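**Tapered fingers vs. wide pads on soft stuff (shoes, mostly) — long post**

**flatbed_otto** wrote:

Okay so I finally got enough time on both finger sets to have an opinion, and I promised a couple of you I'd write it up.

Setup first, or I'll get asked. Two arms facing each other over one work surface, each with a wrist camera looking down past its own fingers. Same motors on both, same firmware. I've had the Parine fingers (long, tapered, black) on there for a while now and before that I ran the Barrientos wide pads, which everybody in the last thread swore by. The controller is the Caren board. I'm not touching the controller again this year, please don't start.

The job is sneakers. Pick one up, turn it, pinch a lace, set it down next to its partner. I picked shoes because they're a pain! The sole is stiff, the upper gives way as soon as you squeeze it, and the laces go wherever they want. If a gripper can deal with a shoe I figure it can deal with most of what's in a closet.

I ran 101 tries with each set, same shoes, same starting spots as near as I could manage by eye. The Barrientos pads fumbled 17 of theirs and the Parine tips fumbled 8. By fumbled I mean I had to reach in and reset something. If the arm dropped it and got it back by itself I let that slide, which I'm sure somebody will yell at me for.

The biggest difference is at the collar. With the tapered tip you can come in from the side, aim at the heel opening and get one finger inside without the other one mashing the upper flat.

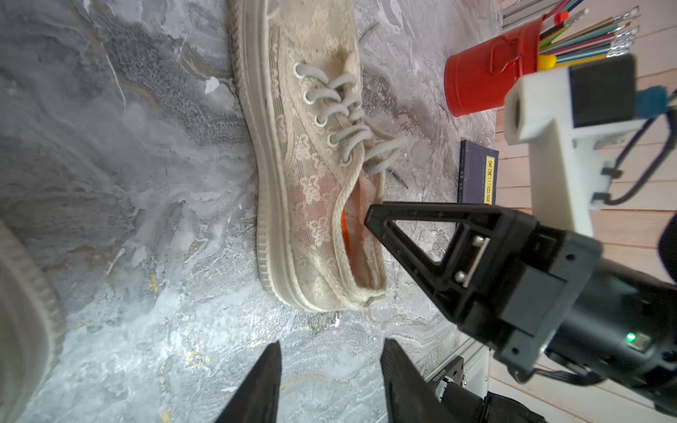 *Second arm lining up on the heel collar, seen from the first arm's wrist cam.*

The pads just don't do that. They're great on a box. On a lace upper they shove the whole shoe before they close, and then your grasp point has moved and you're chasing it.

Downsides of the Parine tips, to be fair about it:

- they twist a little under load, more than I'd like
- a heavy sole hanging off one side will slowly rotate in the grip
- swapping them is four tiny screws a side and I've lost two already

Happy to answer stuff.

---

**mrs_backlash** wrote:

Nice write-up, but I don't buy the comparison. You tuned your closing force on the tapered ones for weeks and then (I'm guessing) ran the pads at whatever they came with? I have the Barrientos pads on a pair of arms at work and after I dropped the force way down they quit shoving things. Mine pick up slippers all day long.

Also which camera is that, the Mamum? What focus are you running?

---

**flatbed_otto** wrote:

Fair question. I did tune both, but you're right that the pads got one evening and the tapered ones got a lot more than that. So knock something off my numbers if you want. I still think the shape wins for this job — a wide pad has to go somewhere, and on a shoe there's no room inside the collar for it.

Yep, Mamum on both wrists. Fixed focus, set for the fingertips. Things close to the lens on the sides go blurry and I've decided to live with it.

---

**kettle_and_cog** wrote:

Can you show one where the shoe's between the fingers? The side approach looks nice but I care about what happens when it's straight down the middle. My problem is always the camera losing the tips behind the thing I'm trying to grab.

---

**flatbed_otto** wrote:

Sure. Straight down the middle is the easy case for me, because the tips stay in view on either side of the shoe and I can see the gap. With the pads I'd lose most of the toe behind the rubber. You can also see how far the other arm leans into the picture when they're both working close, and that's a whole separate headache. I've got a keep-out zone in the Caren config but it's a dumb box around each wrist and it doesn't know about the cable loop.

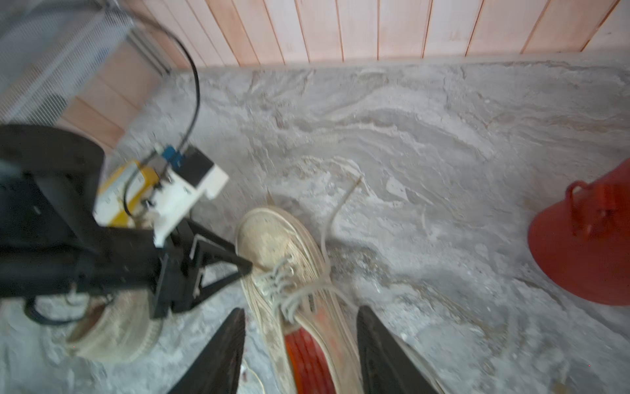
*Sneaker between the tapered tips, other arm reaching in from the left.*

Watch your laces if you try this. A long loose end is the hardest thing on the whole table for me. The planner sees the shoe fine and mostly ignores the lace, and then a fingertip lands on it and you're tugging at both ends without meaning to. I ended up giving the lace its own label and that helped more than any hardware I bought.

---

**kettle_and_cog** wrote:

Okay that's way better visibility than I get. I'm on a camera that sits off to one side of the wrist and half my view is my own finger. Might be time to print a new mount.

How are you doing the cable? Mine loops up like yours and it snags about once a session.

---

**flatbed_otto** wrote:

Big lazy loop and hope, pretty much. I tried running it tight along the bracket and it pulled on the connector every time the wrist rolled, so I let it out again. If somebody has a better idea I'm all ears. I'd rather snag a cable than rip a connector off the board.

---

**mrs_backlash** wrote:

Braided sleeve, and zip-tie it at the elbow, not at the wrist. Leave the slack between. You're welcome.

I'll say one more thing for pads and then shut up: wear. Your tips are going to round off. I went through a tapered set (not Parine, something cheaper) and by the end they were basically butter knives and I couldn't pinch a lace to save my life. The pads I have on now look the same as when I put them on.

---

**flatbed_otto** wrote:

Sleeve ordered, thank you!

On wear, I haven't seen it yet, but I logged 845 closes on this set as of 21 July 2026 so it's early days. I'll measure the tips again when I've got a few thousand and post it whichever way it goes.

What I'm working on at the moment is insoles. It's the one task where I thought the pads would beat me, since you want a lot of contact on something floppy. So far I like the tapered tips there too, because you can get one under the edge and pinch. The catch is you have to come in low, and coming in low means the fingertips are right down near the floor, where I don't trust my height calibration. If I'm too low I scrape, too high and I close on nothing. I've been creeping down in small steps and watching motor current for the touch, which works but it's slow as molasses.

The insole on this pair is bright orange and red against a beige shoe, so for once the segmentation is easy. I wouldn't count on that with a gray insole.

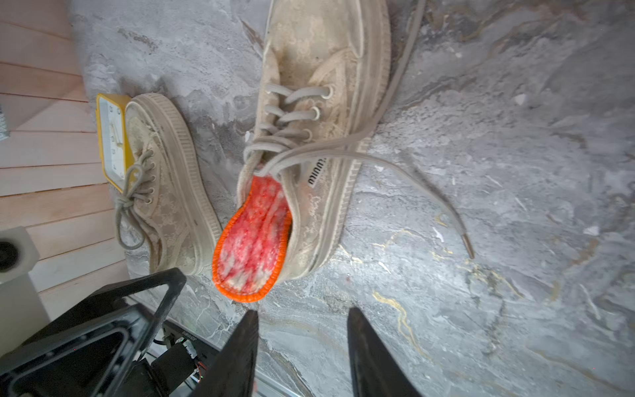

**Santino Daza** wrote:

Been lurking on this one. I'd drop the motor current trick for the height, it drifts as the gearbox warms up and you'll be chasing that forever. I went to a bit of springy foam behind the fingers (on the mount side, so the tip itself stays stiff) and let it bottom out on purpose. You lose a hair of accuracy sideways and gain a ton of forgiveness going down.

And I'm with mrs_backlash on the tuning thing, sorry. One evening on the pads isn't a test. Put the pads on one arm and the tapered ones on the other and let them trade off on the same shoe.

---

**flatbed_otto** wrote:

Huh, I hadn't thought of putting one of each on. That'd get rid of the lighting changes between runs too. The only thing is the two arms aren't quite identical, the left one has a bit more slop in the wrist, so I'd have to do it both ways around.

Foam behind the finger is interesting. What thickness? And does it mess with your camera calibration, or is your cam mounted ahead of it?

---

**Santino Daza** wrote:

Cam's on the wrist side, so it doesn't move. The fingers shift a little in view when the foam squashes and I use that as the contact signal. Works better than current for me. Thickness I'd have to go measure, it was a scrap.

---

**kettle_and_cog** wrote:

Wait, you're reading contact off the camera? At what frame rate?? Please start a thread on that.

---

**mrs_backlash** wrote:

Seconded. And otto, if you do the swap test I'll send you my force settings for the pads so they get a fair shake. Check your messages.

---

**flatbed_otto** wrote:

Got them, thanks. Those are way lower than I ever went. I'll put the pads on the left arm first and report back once I find those two screws.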